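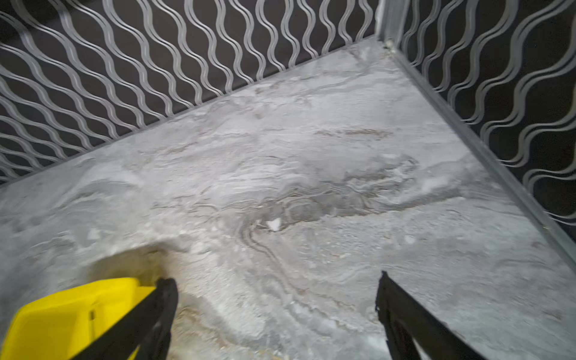 Marble-patterned floor and wavy-line walls, corner view.

Zelline Surfaces: notes on the data

Zelline Surfaces is a collection of pictures of floors, walls and the places where they meet. It was made by Leif Björklund and Hajar Morsy for people who study patterned interior finishes. This file explains what is inside, how the labels were written and what you should be careful about.

Version date: May 4, 2025

Contents

The collection has 212 pictures, taken in 17 rooms. Of these pictures, 127 show a corner or another meeting of two surfaces, and the others show only one surface. Every picture has one text file with the same name. In the text file you find the room code, the surface labels and a free comment in English.

The rooms are in two buildings, which we call Ellix and Fukmont. Thammasiri is the name of the label list. It is a plain text file and you can open it with any editor.

Surface labels

floor_pattern: what the surface of the floor looks like. Values are marble, wood, stone, plain and other.
wall_pattern: wavy, striped, floral, plain or other.
wall_tone: dark, middle or light.
line_color: the color of the decorative lines, if the wall has lines.
edge: metal, same_as_wall, other or none. It is for strips and trims between surfaces.
comment: free text, can be empty.

The word "pattern" is important. When we write marble, we mean that the floor looks like marble. We did not test any material, and we do not know for every room who made the floor or when it was put in. Please do not use these labels to train a material classifier without checking them first.

Labels for the picture at the top

floor_pattern: marble
wall_pattern: wavy
wall_tone: dark
line_color: silver
edge: metal
comment: Gray floor with veins and darker rippled lines. Both walls have the same pattern. Metal trim in the corner, metal strip along the right wall.

Known difficulties

Marble patterns were the most difficult to label. The veins can look like scratches or dirt, and a small white spot can be a part of the pattern or something that lies on it. We have no label for dirt or damage. If we were not sure, we did not guess. You should do the same if you add your own labels.

Color is also a problem. A gray floor can take a yellow or blue tint from a thing close to it. We label the floor with the color it has in most of its area and ignore the tint. For very dark walls, the two of us did not agree if the tone is charcoal or black, so the list has only the value dark.

The edge label is given when a strip or trim can be seen in any part of the picture. It does not say that all the edges in the room are finished in the same way. In the first version we had one more value, baseboard, but we used it differently in the two buildings. It is now part of other.

How the labels were checked

Leif labeled the Ellix rooms and Hajar labeled the Fukmont rooms. After this we exchanged the files and read each other's labels. Where we disagreed, we looked at the picture together and wrote the final value. The old values are not kept.

Still open

In July we want to add a label for the direction of the veins. The comments in the Fukmont files are shorter than in the Ellix files and need some more work. If you find a wrong label, please send us the file name and the value you suggest.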